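Should I read the novel before seeing the film of Menosus?

Hanna Bednarek
The Pandurbridge cinema is showing it in November. The book is 300 pages and I read like a tired snail. Will I be lost without it?

Jagadeesh Amin
No. The film drops the uncle, the lawsuit and most of the grammar. I read it first and spent two hours whispering corrections to my wife, who has asked me to stop going to things.

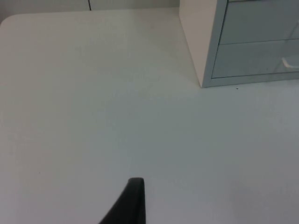

A tabletop, pale end.

If you must prepare, read up to the chapter where Joseph sells the boat - the script loses interest after that too.

Wusgate
book is better. didn't see the film

Hanna Bednarek
Thanks both. Film first, then, and I'll claim I read it.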